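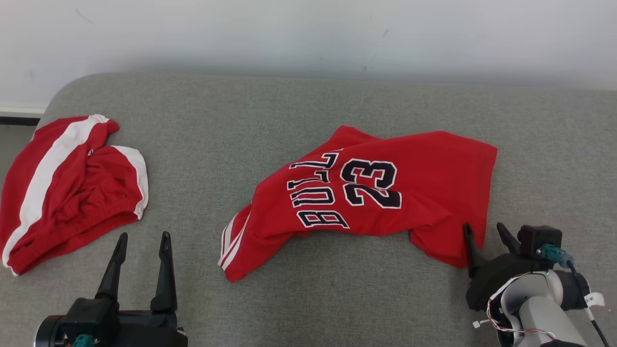 2021年1月15日

上午把叠衣任务的操作规范从头过了一遍，改到第七条停下来，下午才接着写。先把今天定下来的和没定下来的都记在这里，免得下周又重新争一次。

起因是Eetu Kallio昨晚发来的核对表。他抽查了300条双臂叠衣的演示记录，其中28条的起始状态与标注不符。表里写的是“平铺”，录像里衣服是揉成一团的；或者写“团状”，实际上有一半已经摊开。这类错误不影响机械臂运行，但会直接影响后面按难度分组的统计。我们目前总共有2,037条记录，按这个比例推下去，需要返工的量不小。我不愿意直接外推，因为他抽的主要是前期的批次，那时候标注只有一个自由填写的备注栏，各人写法不一。

所以第一条规则改成：起始状态在动作开始之前填，不允许事后补。状态只保留四个取值，即平铺、平铺有褶、半展开、团状。“平铺有褶”是今天新加的。像那件公牛队的23号球衣，大体是摊开的，中段和下缘有不少褶皱，字母有一个被褶子遮住一部分，归到“平铺”不准确，归到“半展开”也不准确。同一个台面上的红短裤没有争议，就是团状。两件衣服在同一台面上时，各填各的，不取平均，也不以较难的一件代表全部。

第二条是关于同色衣物。两件都是红色，这对分割来说是不利条件。规范原稿里写的是“应避免同色衣物同时出现”，我把它删了。家里的衣服本来就会同色，避开它等于把难的部分从数据里拿掉。改为：允许同色，但必须在任务字段里注明目标衣物的类别，不能只写颜色。“叠红色的那件”这种指令作废，写“叠球衣”或“叠短裤”。Eetu不完全同意，他认为含糊的指令也有价值，可以用来测试系统会不会反问。我的意见是那应该另建一个测试集，不要混在演示数据里。这一点暂时按我的写，四月复审时再看。

第三条，朝向。球衣背面的字是横过来的，整件衣服相对台面转了一个角度。原来的规范要求领口朝向固定的一侧，这在固定台面上容易做到，在软包台面上意义不大，操作人员为了摆正要多花时间，而且摆正本身就是任务的一部分。现在改为朝向不限，但同一组连续采集里不得全部使用同一朝向。至于换朝向的频率，写了一个“适当”，写完觉得等于没写，又划掉，暂定每4次换一次。数字是拍脑袋定的，先用着。

第四条，台面。浅灰色布面，表面有细织纹，边缘是圆的。与硬桌面相比，指尖压下去时台面会让，接触力的读数不能直接和硬桌面的数据放在一起比较。规范要求记录台面类别（硬质、软包、地面垫），并且每换一次台面重新做一次接触高度标定。原来的做法是沿用当天第一次标定的结果，我查了一下标定日志，换台面后没有重做的情况确实有。以后脚本里加一道检查，台面字段变化而标定时间没有更新的，不允许开始记录。这比在文件里写“请注意”有用。

第五条，夹爪的初始姿态。两侧夹爪在开始时都应处于张开状态。争论点在于是否允许指尖在起始时已经碰到衣物。严格讲，碰到衣物就意味着第一段接近动作缺失，训练时会少一截。但如果一律要求离开衣物一定距离，操作人员要额外做一次退回，退回的过程也会被录进去，反而多出一段无意义的动作。最后写成两款：第一，正式起始帧中指尖不得接触目标衣物；第二，已经接触的，先退开，再触发记录，退开动作不计入。触发用脚踏开关，不用键盘，手不离开主端。

第六条，线缆。这一条原本在安全规范里，我把它抄到操作规范中来，理由是安全规范开工前读一遍就收起来了，操作规范是每天都要打开的。夹爪上方带相机的一侧，接头插好之后要确认锁紧；沿臂外侧的细线如果成环，环的大小要保证关节转到极限时不绷紧，也不能大到垂进夹爪的工作范围。布料比硬物容易带住线。叠衣时夹爪常贴着台面横向拖动，衣角、腰头的松紧带都可能把线环勾起来。检查方法：断使能，手动将各关节推到两端极限，目视线缆，然后签字。签字栏不得代签。

另外加了一句，臂体和外壳上的标签、胶带字样，每次更换部件后要核对是否仍与台账一致。台账里有一只备用夹爪登记了两个编号，查了很久，最后发现是换壳时把旧标签一起转过去了。这个问题和Neson那份验收清单里的编号规则也有关系，他们按外壳编号，我们按电机编号，两套东西对不上。我倾向于全部改为按电机编号，外壳只贴位置标识（左、右）。Neson那边还要去信确认。

第七条是成功判定，也是上午卡住的地方。原文是“衣物折叠整齐”。“整齐”没法验收。参考了Jinus项目以前用的写法，他们量的是叠完后的外接矩形面积与展开面积之比，对T恤合适，对球衣勉强，对短裤不好用：腰头有松紧，展开面积本身就不稳定，同一条短裤量两次结果能差不少。我起草了一个替代判据：

一、折叠后衣物完全位于台面范围内，无任何部分垂出边缘；
二、袖口、裤脚等末端不外露，无袖衣物改看肩部；
三、最上层无明显翻折；
四、夹爪完全松开并离开衣物后，静置若干秒，外形不回弹。

第四款里的“若干秒”还要定。光滑面料叠好后会自己慢慢散开，静置时间太短测不出来，太长又影响采集节奏。明天拿几种面料分别试一下再填数。第三款里的“明显”也是个主观词，准备配一组对照图，左边合格，右边不合格，每类衣物至少一对。判定由非操作者进行，操作者本人的判定只作参考，两者不一致时保留两个结果，不覆盖。

下午和Hinds那边通了电话，主要谈数据中出现的文字。球衣上有队名和号码，他们担心模型会把文字当成线索，见到字就知道是背面朝上。这个担心有道理。我答应在规范里加一个“可读文字”字段，取值为有、无、部分遮挡，后续做消融时可以按这个字段筛。至于是否要限制带字衣物的比例，双方没有谈拢。他们希望设上限，我认为先统计现状再说，现在连比例是多少都不清楚，设了上限也无从执行。

关于失败数据的保留，规范原来规定失败记录由操作者自行删除。这一款今天废止。所有记录一律上传，失败的标“失败”，附一个原因代码：抓取滑脱、抓到多层、衣物掉落、碰撞停机、人为中断、其他。选“其他”的必须写文字说明。抓到多层在叠衣里最常见，以前都归在滑脱里，分不开，后面想分析也没有材料。

急停部分没有改动，只调整了位置，从附录提到正文最前面。每班开始前试按一次，复位后确认两臂均处于断使能状态，再上使能。人员需要伸手整理衣物时，必须先断使能，包括“只是拉一下衣角”的情况。这句话我原样写进去了，因为现场听到最多的就是这个说法。

版本号问题：Skaklow的仓库里还挂着旧版，文件名相同，内容差三条。已请他们下架，改为只放链接。以后规范文件首页必须有版本号和生效日期，记录的元数据里也写入当时依据的版本号，否则过半年没有人说得清某一批数据是按哪一版采的。

待办：
静置时间，按面料试。
对照图，先拍短裤和球衣。
标定检查脚本，周转给软件组。
28条不符的记录，由Eetu重标，原标注保留在旧字段里。
前期批次是否全部复核，等重标完看工时再定，估计大约要两周。
给Neson写信，问编号。

晚上又看了一遍第五条，“正式起始帧”这个词前文没有定义，补到术语一节：脚踏开关触发后写入的第一帧。术语一节还缺“半展开”的定义，暂时写作“可辨认衣物类别，但至少一处主要部位仍被折压在下”。对短裤来说什么算主要部位，没有想好，先空着。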